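The Secret Life of the Bit Beside the Sink

By Abimbola Nwachukwu

Every kitchen has a stretch of counter where things go to be dealt with. It is never the good stretch, under the window, where a person might roll out dough or pose a bowl of lemons. It is the strip next to the sink, two feet wide at best, and it holds whatever came off the drainboard, whatever is going into the trash once somebody finds the trash bag, and a mug.

I have been thinking about mine since January, when I decided to clear it completely and keep it that way. I managed nine hours. By bedtime there was a jar on it, with the lid sitting separately, as lids do, and a packet of something that had one spoonful left and so could not be thrown out.

My friend Ngozi Nnaji takes a harder line. She spent seven years managing the kitchen at Tirkside, a residential arts center where up to 70 people ate lunch and every last one of them believed that rinsing a plate was the same as washing it. When I asked what I was doing wrong, she came over, looked at the counter for a while, and asked why I owned 2 dish brushes and stored neither of them.

Her theory is that the strip beside the sink fills up with things that have no home, and that the worst offenders are the cleaning supplies themselves. The cereal goes back in the cupboard. The plates go back on the shelf. The brush gets put down wherever the hand happened to stop, and it sits there, bristles up, for the rest of its working life.

"People will buy a rack for wine they don't drink," she told me. "Ask them where the rubber gloves live and they look at you like you asked about their taxes."
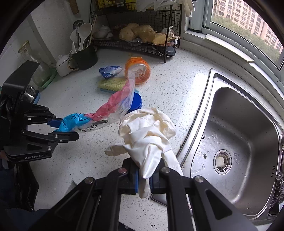
Beside the sink: a rubber glove, a scrubbing brush, an orange jar and a mug at the back.

Gloves are a special case. A dry rubber glove folds politely in half. A wet one clings to itself, turns two fingers inside out, and has to be blown into like a party balloon before it can be worn again. Mine used to hang over the faucet, where they dripped on anyone who wanted a glass of water. Then they lived in a bowl. The bowl was a mistake I would rather not discuss, except to say that a damp glove in a closed space develops a personality.

Ngozi hangs hers by the cuffs from a clip inside the cabinet door, fingers down, open end up. Before that she turns the cuffs back an inch so the drips stay off her sleeves next time. It takes four seconds. I have timed it, mostly out of resentment.

Then there is the plastic bag problem. Food comes in bags, and the bags, once empty, enter a long period of reflection on the counter. I twist mine. I have always twisted them, on the principle that a twisted bag takes up less room, and then I leave them lying there, where they slowly untwist. The recycling symbol only makes it harder. A bag with no symbol can go in the trash without ceremony, but a bag with one demands that I find my glasses, read the small print, look up what my town accepts, and feel vaguely judged by a triangle.

I did try buying my way out. A company called Jolteck makes a sink organizer called the Plonano, which has compartments for sponges, a rail for cloths, and a well for the brush. I liked it very much. It took up the entire strip. For a week I had a beautifully organized sink and nowhere to put down a mug, so the mugs went on the stove, and that arrangement ended the first time I wanted to cook.

The Plonano now holds pens. What replaced it was a small ceramic crock from Ezeani, a housewares store near my office with 800 kinds of dish and a single person at the register. The brush stands in the crock, handle down. The second brush went under the sink and is being held in reserve, like a vice president.

Jars were the last to go. I am a keeper of jars, particularly colored ones, and I lay them on their sides to dry even though Ngozi says this only relocates the puddle. We settled on a rule: a jar may stay until the next meal, and then it gets its lid and a shelf, or it goes in the bin. I have lost several good jars this way. I think about the amber one.

As for the mug, it is still there. It belongs at the back on the left, with the handle facing out, and has some utensils in it.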